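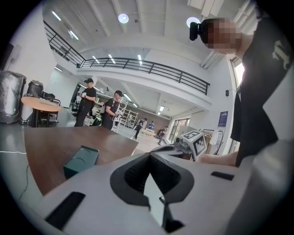
片づけの上手な人を募集している、と思われるとかえって困るので先に書いておきます。Nilholmが募集しているのは、人並みに散らかし、人並みにしまい、ときどき自分のしまった場所を忘れる方です。「Shin」は、みんなで使う部屋の物の置き場所を、使う人自身の手で決めなおす参加型の企画で、夏から準備を進めてきました。対象は棚の中身に限りません。茶色い木のテーブルに載った、蓋の少し開いた深緑の箱。黒い脚の小さな丸テーブル。床を這う白いケーブルと黒いケーブル。こうした物の一つひとつについて、どこに住むべきかを話し合い、運び、しまい、次に来た人が見つけられるかどうかを確かめます。地味な催しです。派手な部分を探してみましたが、台車の音が少し大きいくらいでした。

募集の背景

Nilholmは、建物「Flisent」の中で共用の作業場を運営しています。使う人の仕事も持ち物もばらばらです。ばらばらの人が同じ部屋を使うと、物は少しずつ移動します。はさみは文具の引き出しを出て工具の棚で見つかり、養生テープは養生と関係のない場所で芯だけになります。どれも悪気のない移動です。悪気がない分だけ、怒る相手もいません。

7月に、共用の備品をすべて書き出しました。台帳は501行になりました。予想の倍とまでは言いませんが、表計算の画面を下まで送っていくうちに無口になる長さです。そのうち置き場所の欄に具体的な棚の名前が入っていた物は少なく、「奥」「その辺」「前と同じ」といった記入が続いていました。「前と同じ」の前の行にも「前と同じ」とあり、さかのぼった先の行は空欄でした。

最初は運営側だけで置き場所を決めてしまおうとしました。立派な案ができ、立派なラベルも印刷しました。運用してみると、使う人の手は以前どおりの場所へ伸び、ラベルの貼られた棚はきれいに空いたままでした。今はそこに、印刷しすぎたラベルの残りがしまってあります。使い道が見つかったという点では成功です。

この反省から、決めるところから一緒にやってくださる方を外からも招くことにしました。部屋に慣れていない人の「なぜこれがここに」という一言は、慣れた者が長い会議をしても出てこないものです。

会場のこと

壁と天井の白い、天井の高い吹き抜けの広間を使います。部屋の上のほうには黒い手すりの中二階がめぐっていて、下の様子がよく見えます。置き場所の相談がまとまらないときは、一度上から眺めてもらうことにしています。床にいるあいだは絶対に譲れないと思っていた棚の位置が、上からだとどちらでもよく見えてくるそうで、仲裁役としてはたいへん助かっています。 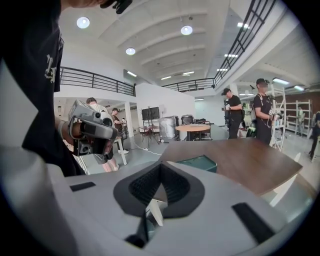

明かりは天井のものだけで夜まで足ります。ただし棚の下段の奥となると話は別で、懐中電灯を用意しておきます。柱の陰は物がたまりやすい場所の代表格なので、初回の練習はだいたいここから始めます。「とりあえず柱のところに」という言い方は、Shinの活動中は禁句とします。言った方には、その物の置き場所を決める係をお願いします。罰則のように聞こえますが、係の名前は「名づけ親」です。印象がだいぶ違うはずです。

椅子は足りる数をそろえてありますが、高さがそろっていません。座り心地にこだわりのある方は早めにお越しください。

活動の中身

一回の活動は2時間です。最初に短い説明があり、その日の区画を小さな組で受け持ちます。組分けは当日こちらで行います。お友達同士での参加も歓迎しますが、組は分かれていただきます。仲のよい二人が組むと、片方が決めて片方がうなずくだけで終わってしまうことがあり、これは準備段階で私どもの職員が身をもって示しました。

まず、区画にある物をいったん全部出します。このとき必ず、誰の記憶にもない物が出てきます。準備段階では、鍵のない南京錠と、南京錠のない鍵が別々の箱から出ました。期待して合わせてみたところ、合いませんでした。両方とも今も置き場所が決まっておらず、次の組にお任せします。

出した物は、よく使う、たまに使う、使った覚えがない、に分けます。ここで意見が割れたら遠慮なく割ってください。多数決は取りません。「たまに」の幅が人によってどれほど違うかを聞くのが、この活動のいちばん面白いところだと担当は申しております。年に一度を「たまに」と呼ぶ人と、週に一度を「たまに」と呼ぶ人が、同じホチキスの前で向かい合うことになります。

次に、しまう入れ物を選びます。蓋つきの箱、浅いトレー、かご、袋など、いろいろ用意しておきます。詰め方にも決まりはありません。ぴったり隙間なく収まると気持ちのよいものですが、取り出すときに全部を引き抜くことになる詰め方は、次の組からたいてい感想が出ます。感想は名前を伏せてお伝えします。字で分かってしまうことはあります。

最後に、別の組の人に「養生テープを取ってきてください」のように頼み、迷わず見つけられるかを確かめます。見つからなくても、探した人のせいにはしません。しまった人のせいにもしません。台帳に、どこを最初に開けたかを書き足しておしまいです。この「最初に開けた場所」の欄が、私どもの欲しかったものの大半です。

募集要項

企画名　Shin（共用の部屋の置き場所を決めなおす会）
主催　Nilholm
会場　Flisent内　共用作業場の広間
募集人数　21名
応募締切　2018年12月10日
参加費　無料
お礼　参加一回につき、Flisent内の食堂「Trusach」の食券をお渡しします
担当　マエリス・ブヴィエ（Maëlys Bouvier）

お礼が食券であることについて、前もって申し上げます。現金のほうがありがたいというご意見はもっともです。ただ、Trusachの煮込みは値段のわりに出来がよく、活動のあとに食べながら続く雑談で、作業中には出なかった本音が出ます。「実はあの箱、蓋が固くて嫌い」といった話です。食券には使える期限がありますので、どうかしまい込まないでください。しまい込みやすい方がご応募くださる催しだと承知のうえで書いています。

応募できる方

満18歳以上で、二回以上参加できる方。一回目にしまった物を、間を空けた二回目に自分で探していただく時間があるためです。自信のある方ほど長く探される傾向がありますが、統計と呼べるほどの記録はありません。

整理収納の資格や経験は問いません。お持ちの方の応募も歓迎します。その場合、ほかの方の案を聞き終わるまで手を出さずにいられるかどうかを、面談で伺います。経験者の方が目の前の棚を見て指先を動かし始めるのは自然なことなので、どうか気を悪くなさらないでください。

重い物を運ぶ作業は職員が受け持ちます。参加者の方には、片手か両手で無理なく持てる物を扱っていただきます。腰や肩に不安のある方は、申込みの際に一言添えてください。座ったままできる役割もあり、台帳の書き手はとくに大切な役です。字のきれいさは不問ですが、七と一の区別だけはお願いします。

日本語以外の言葉で話したい方も参加できます。担当のブヴィエはフランス語と日本語と英語で受け答えをします。置き場所をめぐって意見が食い違ったときは、いちばんゆっくり話せる言語を選ぶのがよいと本人は言っています。

服装と持ち物

動きやすく、袖口の広がっていない服でお越しください。床に膝をつくことがあります。靴は底の平らなものを。軍手と名札はこちらで用意しますが、名札入れの一部が現在行方不明で、当日それまでに見つからなければ養生テープに名前を書いて貼っていただきます。養生テープも行方不明の場合は、口頭で名乗り合いましょう。

飲み物は蓋の閉まるものに限ります。ご自身の荷物は入口脇の棚に置いてください。作業の区画に持ち込まれた鞄は、熱心な組によって分類されるおそれがあります。

お断りしておきたいこと

これは清掃の募集ではありません。床のほこりは職員が掃きますし、窓も拭きます。参加者の方が気になって雑巾を手に取られることがありますが、お気持ちだけ頂戴し、雑巾は置いてください。置き場所はまだ決まっていないので、決めてくださると助かります。

捨てる判断は参加者の方にはお願いしません。「使った覚えがない」に分けられた物も、ひとまず保管し、使う人に問い合わせてから扱いを決めます。思い切りのよさを発揮したい方には物足りないかもしれません。そのかわり、罪悪感も生じません。

作業の様子を撮影してほしくない方は、申込みのときにお知らせください。その旨を組分けに反映します。台帳に残す記入は、公開する場合もお名前を外します。

申込みの方法

受付に置いてある申込用紙、または問い合わせ用のページから、次のことをお書きください。お名前、連絡先、参加できる時間帯、それから「家の中でいちばん置き場所に困っている物」を100字以内で。最後の項目は選考の中心になるため、空欄のままでは受け付けられません。「全部」とだけ書かれたものも受け付けますが、面談が長くなります。

応募が定員を超えたときは、困っている物の種類がなるべく重ならないように選ばせていただきます。準備段階で職員に同じ質問をしたところ、空き箱と答えた者が大勢を占めました。何かを入れるために取ってある箱が、何も入れられないまま場所を取っているという訴えです。切実ですが、空き箱で応募される方は激戦を覚悟してください。

結果は採否にかかわらず担当からご連絡します。返事が来ないときは、迷惑メールの箱もご覧ください。物はたいてい、見たはずの場所の一つ隣にあります。

よくいただくお問い合わせ

家族や同居人を応募させたいというご相談が増えています。お気持ちは察しますが、申込みはご本人からに限ります。付き添いでの見学は、中二階からであればお受けします。声をかけるのはご遠慮ください。

自宅の片づけを手伝ってもらえるか、というお尋ねにはお応えできません。自宅もこの調子で片づくようになるか、というお尋ねについても約束は控えます。担当の机の上は、企画の準備が始まってからむしろ悪化しています。

途中で気が変わった場合は、連絡をいただければいつでもやめられます。理由は伺いません。軍手だけ返してください。

お問い合わせは、Flisentの受付でNilholmのShin担当とお伝えいただくか、申込みと同じページからお送りください。受付に担当がいないときは、広間のほうで何かを探しています。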